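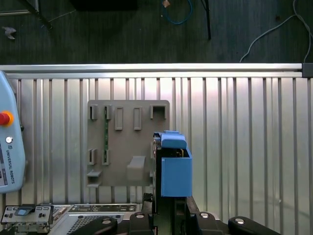 Hestow Workshop: Project Gallery

The Hestow Shared Workshop provides members with bench space, hand tools and supervised access to powered equipment. This page records the Ladport build, a member project in which a robot arm is being set up to place small parts in a fixed holder board. The project is led by Girish Mishra and occupies Bay 18 of the main hall.

Page last revised November 9, 2022.

Holder board and gripper
The gray board is mounted upright against a corrugated aluminum panel and carries slots, clips and brackets of several shapes. A thin green circuit board strip stands in one of the narrow clips on the left. The gripper is holding a blue 3D-printed part with a rounded cap and an open, box-shaped lower section.

Control of the arm
The light blue teach pendant at the far left is a Universal Robots unit. The emergency stop is the red button ringed in yellow. Members working in Bay 18 are required to know its position before the arm is powered.

Notes on the build

The holder board is the third version. The first two were drawn with all slots at one width, and longer parts could not be seated without force. The present layout was agreed in January, and the drawing is kept in the workshop file as sheet 303.

Printed parts for the project are produced on the Brillolen printer in the side room. Members who wish to reprint a part should use the settings stored under the project name and should record the material used in the print log.

The program for the arm is maintained by Mr. Mishra. Changes to taught positions are to be entered in the Ladport notebook with the member's initials. The current program is number 532; earlier programs remain on file and should not be loaded without his agreement.

Access and booking

Bay 18 may be booked by members who have completed the Mwakyusa safety course. Bookings are made at the front desk or by telephone on extension 1820. Visitors may observe the arm in operation from behind the marked line when a trained member is present.

Requests to reproduce material from this gallery should be addressed to the workshop office.

Return to Project Gallery index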